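Reading Room Walk-Through: Checklist and Comments
Cistmont Architecture Library, Gilen Building
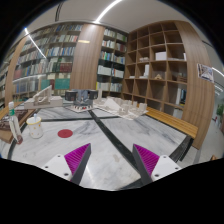

Marble table with the study models, bookshelves behind.

14 shares | 3 comments

Date of inspection: 11/23/24
Inspected by: Catherine Chisholm
Accompanied by: Kalkidan Ejigu (library desk)
Last inspection: July
Areas covered: main table, models on display, bench, wall shelving, floor and exits, lighting and power, paperwork

Ratings used on this sheet
OK - no action
MINOR - fix when convenient, before next inspection
ACTION - fix by the date agreed with the desk
N/C - not checked this time

The room was open during the inspection. We started at the main table and worked outward to the shelves and then the doors. Where an item says "carried over" it was on the July sheet and is still open.

SECTION A - MAIN TABLE

A1. Table stable, no rocking under hand pressure: OK
Pushed down at several points along the edge. No movement.

A2. Top free of cracks and chips: OK
White and gray marble. The dark gray veins are part of the stone and should not be reported as cracks. We had two reports of "a crack" over the summer and both were veins. If you can't feel it with a fingernail, leave it off the form.

A3. Black stripes flush with the stone: OK
The two stripes cross and divide the top into quadrants. Ran a plastic card over both. It did not catch.

A4. Edge trim secure: MINOR
The dark trim follows the curve of the table. One short length gives slightly when pressed from underneath. It isn't sharp and it doesn't snag a sleeve. Brenda to put it on the next carpentry request.

A5. Surface clean: MINOR
A few faint smudges on the marble near the end of one stripe. Use the stone cleaner from the desk cupboard and a soft cloth. Do not use the bathroom spray. It is acidic and will dull the finish, and the dull patch does not polish out by hand.

A6. Markings on surface: MINOR
Round red circle on the marble, left of center. Kalkidan did not know what it was for. Leave it alone until Brenda has asked the studio tutors. If it has to come off, try warm water first and then the stone cleaner. No blades.

A7. Food and drink: ACTION
One speckled cup with a straw or stick in it, on the same table as the models. The rule on the door is closed bottles only, and it covers the whole room including this table. A spill here would reach the model bases before anybody got back from the desk with a cloth, and marble stains too. Desk staff to ask people to take cups outside. Kalkidan will also move the door sign down to eye level. It is too high at present and I walked past it myself.

A8. Loose items on table: MINOR
Dark brown wooden tray at the far left, with a patterned board or book in it. Tall thin white item with a green band, leaning next to the tray. Neither is a hazard where it is, but a leaning item is easily knocked by a bag. Lay it flat or put it away. The tray can stay if the desk wants it.

SECTION B - MODELS ON DISPLAY

B1. Bases fully supported by the table: OK
Checked each base by hand. Nothing hangs over the edge.

B2. White model with angled slats: OK
Flat base, sits well. The slats and supports are thin. Please lift by the base with both hands and never by the slats. The handling card for this one was missing in July and has been replaced.

B3. Gray and black building model: OK
Dark boxy volumes on a white platform. Platform does not slide when nudged. The small red piece at the front is firmly attached.

B4. Large white site model: MINOR
This is the one with all the small blocks and cylinders. Two blocks moved when touched lightly. They want a spot of glue from the studio shop. Please do not use the glue stick at the desk. It yellows.
It is also a wide model and takes two people to move. The note saying so has gone again.

B5. Tall block and pale pieces behind the center model: MINOR
These stand against the shelves. Stable when tested, but they stand in front of books, and a reader reaching past could bring one down. Move them along toward the end of the shelf run, or lay the tall block on its side.

B6. Dust: MINOR
Light dust on the flat parts of the models. Soft brush only. No canned air on the site model until the blocks in B4 have been glued.

B7. Labels: N/C
The desk is still working out which studio each model belongs to. Will check at the next visit.

SECTION C - BENCH

C1. Frame sound, no wobble: OK
Sat on it at both ends and in the middle.

C2. Seat top free of splinters: OK
Honey-colored wooden top is smooth all the way along. No raised grain.

C3. Frame fixings tight: MINOR
One bolt on the dark frame took a quarter turn. Done during the inspection. Check again next time, and if it has worked loose replace the washer.

C4. Clearance between bench and shelving: ACTION (carried over)
The bench stands in front of the shelves and readers kneel on it to reach the books. Kneeling is fine. Standing is not, and Kalkidan says people do stand on it for the upper rows. The step stool needs to live in this part of the room and stay here. At the moment it lives behind the desk, where it gets used as a side table.

C5. Bags: OK
No bags on or under the bench at time of inspection.

SECTION D - WALL SHELVING

D1. Shelving fixed to wall: OK
Pulled firmly on the uprights of the tall run on the left wall. No movement. The shelving curves with the wall, so there are more fixing points than on a straight run and every one needs looking at. We looked at all of them.

D2. Shelves level, no sagging: MINOR
One shelf bows a little in the middle. The large format books have been put together there and they are heavy. Spread them over two shelves and put them low down.

D3. Books secure: MINOR
The tall run is packed tightly. Books that are jammed in get pulled by the top of the spine, and then they come out fast, often with the one next to them. Leave a hand's width free on each shelf. Róisín has a list of 281 titles due to go to the basement store and that will free up the space. She would like to start with the duplicates.

D4. Top of shelving clear: OK
Nothing stored on top.

D5. Load: OK
The catalog gives 3,959 volumes for this room. The floor was assessed for more than that when the shelving went in, and the letter from Gourlay is in the blue folder.

D6. Labels on shelf ends readable: MINOR
Two have faded. Desk to reprint.

SECTION E - FLOOR AND EXITS

E1. Walkways clear: OK

E2. Flooring flat, no trip edges: OK
The join by the door that was lifting in July has been glued down and is holding.

E3. Exit doors open freely from inside: OK
Both tried. The rear door is stiff but opens with one hand.

E4. Exit signs lit: OK

E5. Extinguisher in place, gauge in green, tag in date: OK

E6. Occupancy sign posted: OK
Sign reads 87. Matches the certificate.

SECTION F - LIGHTING AND POWER

F1. All lights working: MINOR
One lamp flickers when first switched on and settles after a minute. Reported.

F2. Outlets undamaged: OK

F3. Cords across walkways: OK
None found. In exam weeks this is usually the worst item on the sheet - people run chargers from the wall to the table. Desk to put out the cord covers from the first week of December.

F4. Portable equipment tested: N/C
Avis are booked to do the whole building. No point in doing this room separately.

SECTION G - PAPERWORK

G1. Previous sheet on file: OK
G2. Incident book up to date: OK
One entry since July, a paper cut.
G3. Handling cards for models: MINOR
The two-person note is missing, see B4.
G4. Emergency contact list current: ACTION
Still shows the old desk number. Kalkidan to replace.

ACTION LIST

A7 - Cups on the model table. Kalkidan. Straight away.
C4 - Step stool to be kept by the shelves. Kalkidan. Within the week.
G4 - Contact list. Kalkidan. Within the week.
A4 - Edge trim. Brenda. Next carpentry request.
A6 - Find out about red circle. Brenda.
B4 - Glue loose blocks, new two-person note. Tarcísio, studio shop.
B5 - Move tall block and pale pieces. Desk.
D2, D3 - Spread out large books, thin the shelves. Róisín.

Signed: C. Chisholm

COMMENTS (3)

Tarcísio Aguiar
I can do the blocks on the site model on Tuesday morning. I need it left where it is, please don't carry it down to the shop. Can the desk put a sheet of paper over the marble next to it before I come? Glue drips.

Brenda Herrera
Trim added to the carpentry request. I have emailed the tutors about the circle and will update A6 when I hear back. On cost, there is almost 3,000 left in the furniture line for this year, so if the stool is worn out we can buy a second one and the desk can keep the old one.

Róisín Ó Dubhghaill
Duplicates first is fine. I would prefer to do the tall run from the bottom row up, so the weight doesn't end up at the top while I'm halfway through. I'll need the bench pulled out for a day. Could somebody tell me who to ask about that, as it's too heavy for me alone?

RELATED ITEMS
Reading Room Walk-Through, July
Moving Large Models: Two-Person Lift Sheet
Cleaning Stone and Wood Surfaces
Cistmont Library Opening Hours, Exam Weeks
How to Report a Fault in the Gilen Building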